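Hustik Carnia Grappling Gloves: Review After a Full Training Block

I bought the Carnia gloves from Hustik in October to replace a pair of 7 oz hybrids that had split along the thumb. They are sold as an MMA sparring glove with an open palm, meant for people who strike and grapple in the same round. I train both, usually in the evening, and I am an amateur with no plans to be anything else. I paid full price for them.

Fit and sizing

Hustik's size chart goes by the measurement across the knuckles. Mine put me between a medium and a large, and I went with the large. Without wraps the large is a bit loose at the ring finger. With thin wraps it fits well. If you never wrap under small gloves, I would go down a size.

The finger loops are shorter than on most sparring gloves and stop before the middle joint. That makes it easier to close your hand around a wrist or an ankle. It also means more of the finger is bare, and I picked up a couple of scrapes on my first few nights catching kicks. The thumb is covered on the back and open underneath. I didn't like that at first, but after a few weeks I stopped noticing it.

Padding

The padding over the knuckles is one solid piece, stiff out of the box. Give it 3 or 4 hard sessions on the bag and it starts to bend with your hand. My partners said the gloves felt firm at the beginning and fine after that. I would not use them for hard head sparring in any condition. For light to medium contact they do the job.

There is a thinner strip of foam down the back of the hand. It helps when you block a kick badly. It won't save you if you do it often.

Wrist strap

The strap is my favorite part. It wraps around twice and the second pass pulls back over the first, so it stays put when somebody peels at your hands during an escape. My old gloves came undone at least once a night. With these I have had it happen twice in the whole training block, both times in long wrestling rounds against the wall.

The hook side of the strap is rough, though, and it needs to be fully covered when you close it. If you leave even a small edge showing, it will scratch the person you're clinching with. I got complaints until I learned to line it up.
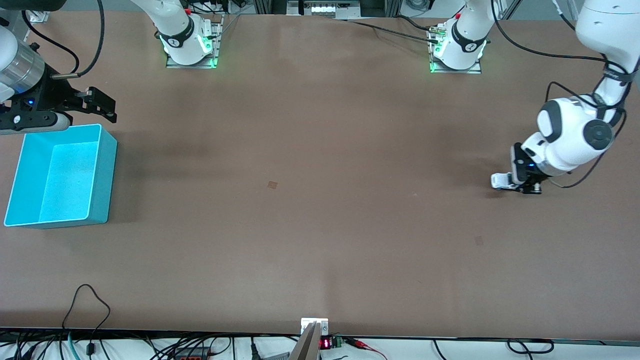
Grip and grappling

I can lock my hands for a body lock with no trouble, and a rear naked choke goes in about as cleanly as it does bare-handed until you need to slide the second hand behind the head. At that point the padding catches on the neck or the ear. Every padded glove I've worn has the same problem. The Carnia is slightly better than the Cidton model I used before because the padding tapers near the pinky side.

Guillotines are fine. Kimuras are fine. Anything where you need to thread your hand through a small gap takes more work than it should.

Care and smell

I wipe the gloves down after class and hang them open by the straps. The lining dries overnight in my apartment. The smell is about what you would expect from gloves that get used 3 nights a week, and a little better than my last pair. Don't put them in a dryer. The tag says so, and the glue line along the palm looks like it would be the first thing to go.

Wear so far

The outer shell has creases at the knuckles but no cracks. One stitch has lifted on the left thumb. I trimmed it and it hasn't moved since. The print on the wrist is nearly gone on both sides, and I don't care about that, but somebody might.

How they compare

The Chang 541 is the glove most people at my gym wear. It has softer padding and a longer finger loop, and it feels more comfortable right away. It is also bulkier and the strap is a single pass. If you mostly strike and only wrestle now and then, the Chang is the better buy. If half your rounds end up on the floor, I would take the Carnia.

Good: strap holds through grappling, compact shape, easy to grip with, dries quickly.

Bad: stiff for the first few sessions, exposed fingers, rough strap edge, sizing runs large without wraps.

Rating: 4 out of 5

I took a point off for the break-in time and the thumb stitch. I'll update this if the stitching gets any worse.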